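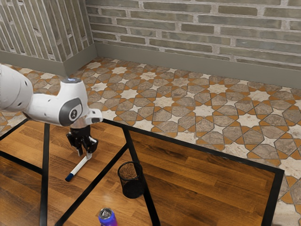
Figure 4-1. Simulated cell, side view. Arm at the marker, fingers partly open.

4.2 Recording a demonstration by remote control

Use this procedure to show the arm a pick-and-place task in the Solberg simulator with the Ledberg hand controller. The sample task is "put the marker in the mesh cup." Allow 21 minutes for a first session.

Before you start, load the table scene and check that the status line reads READY.

1. Press HOME. Wait for the arm to stop.
2. Open the Record panel and type a task name. Use the same name for every demonstration of the same task.
3. Hold the enable trigger and move the controller. The arm follows only while the trigger is held.
4. Bring the gripper over the marker with the fingers pointing straight down.
5. Turn the wrist until the fingers will close across the barrel, then lower slowly.

CAUTION: Do not push the fingertips into the table. The simulator stops the recording if contact force stays over the limit for 2 seconds.

6. Switch to the wrist view with the V key. 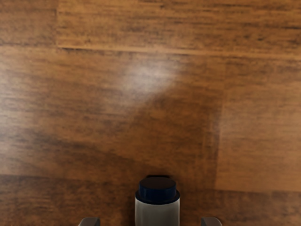

Zuweira Ansah asks whether the wrist view should stay on for the whole demonstration. She finds it good for lining up the fingers but loses track of the cup when she carries anything sideways. Either view may be used at any time. Both are saved with the recording, whichever one is on your screen.

7. Check the gap on each side of the object. If one side is much tighter, raise the gripper, correct, and lower again.
8. Squeeze the grip button to close the fingers. Lift straight up.
9. Carry the marker over the cup, lower it past the rim, and release.
10. Press STOP, then SAVE or DISCARD.

NOTE: Small corrections are fine to keep. Discard any demonstration in which the marker was dropped or the cup was knocked over.

NOTE: A recording holds up to 1000 steps. Long pauses use up steps, so plan the move before you press RECORD.

To start the next demonstration, press RESET. The objects are placed in new positions. Saved files appear in the Plisico folder under the task name. For playback, see section 4.3.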